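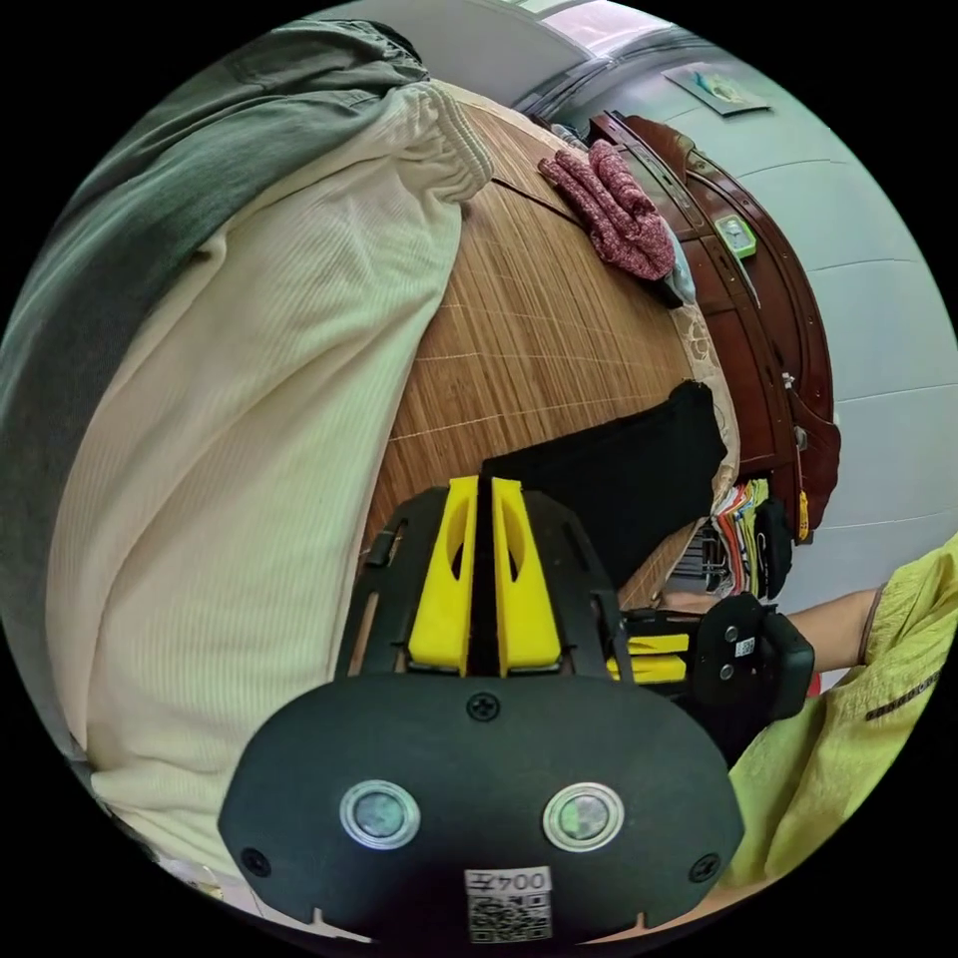

Progress report to the Gikine fund, clothing strand, April
Prepared by Ifeoma Ezeani for Thaddäus Hubmann

Thaddäus asked for a plain account of what the clothing strand has done with its money since the last report. We have sorted a lot of clothes. Whether that has changed how anyone at Onuoha lives with their clothes is a different question, and I don't think we can answer it yet.

The application promised 400 garments sorted, folded and put back in use by the end of the first phase. We passed that number early. I would ask you not to read much into it. A sock counts as a garment under the rules we wrote for ourselves, and a sweater that gets folded, worn and folded again may well have gone onto the tally sheet twice. Abimbola Nnaji raised this in the second week and she was right. The target for the full year is 1000, and we will reach that too, for the same reasons.

What is working

Sorting by fabric before sorting by owner. I doubted this when the Tultum handbook recommended it, and I still find most of the handbook padded, but keeping heavy knits apart from light cotton does cut down on rehandling. Ribbed pieces go flat with the cuffs turned in. Jackets and throws stay out of the folding pile until the end.

Laying things out in the living areas has also gone better than using the hallway, where everything ended up on the floor. The slatted mat gives a firm surface and dark clothes can be spread to their full width on it.
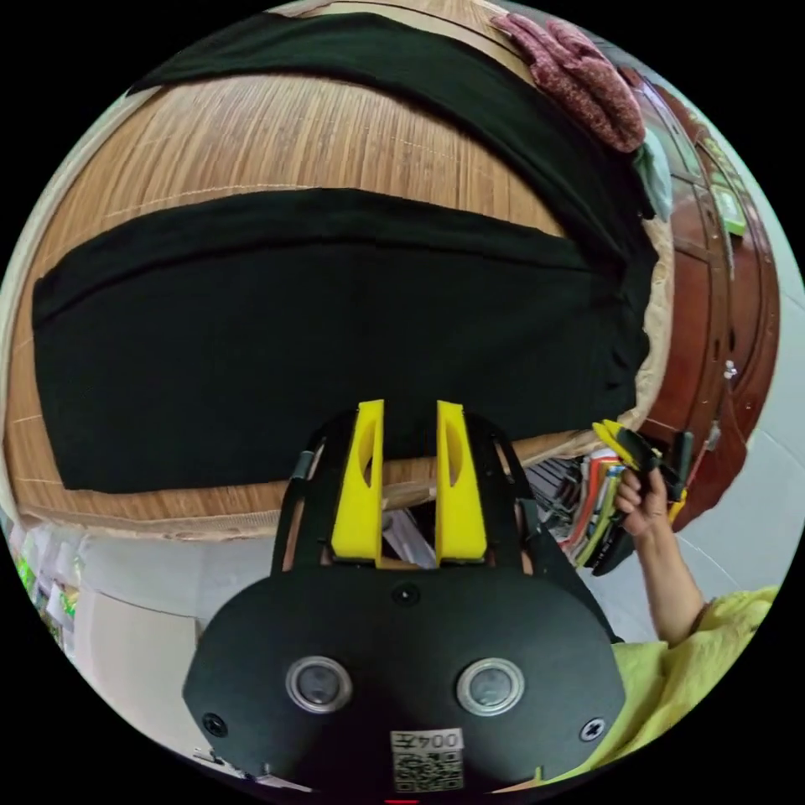 Small items remain the weak point. Black cloths get laid out and smoothed first because they are large and easy, and the knits and little folded pieces get pushed to the side of the mat until somebody has time for them. Tobiloba Lawal suggested doing the small things first. We tried it for a week and the side pile was shorter, though that was also a week with less laundry.

Storage

The green label on the wooden cabinet is part of the labeling plan, which cost more staff time than anything else in this report. My view is that the labels mostly help us. Duygu Tokgöz disagrees and thinks residents will pick up the system once it has been in place longer. She may be right, but we have no before-and-after comparison, and I would be uneasy if this were written up as a success.

Papers and folders are still being kept under the table with the mat on it. They need another home. I have said so in both previous reports.

The Brodeo course

You paid for 7 places on the Brodeo folding course. All were used. Feedback forms were positive, as feedback forms tend to be when lunch is included. The method produces a neat upright fold that looks good in a drawer and takes longer than the one everybody already knew. I have seen two people keep it up. I do not recommend buying the second level.

Spending

We are within budget. There is an underspend of $100 on baskets, which I would like to move to shelf dividers if you agree.

Next period

I propose that we stop reporting the garment total as our main measure. Abimbola has drafted a short check in which we go back to a drawer two weeks after it was sorted and note whether it is still usable by the person who owns it. The results will probably look worse than our current figures. If Gikine needs the old number for its own reporting we will keep supplying it, with the caution about socks attached.

Please let me know about the dividers before the May order goes in.

We use cookies to improve your experience on this site. By continuing to browse you accept our use of cookies. Accept | Manage preferences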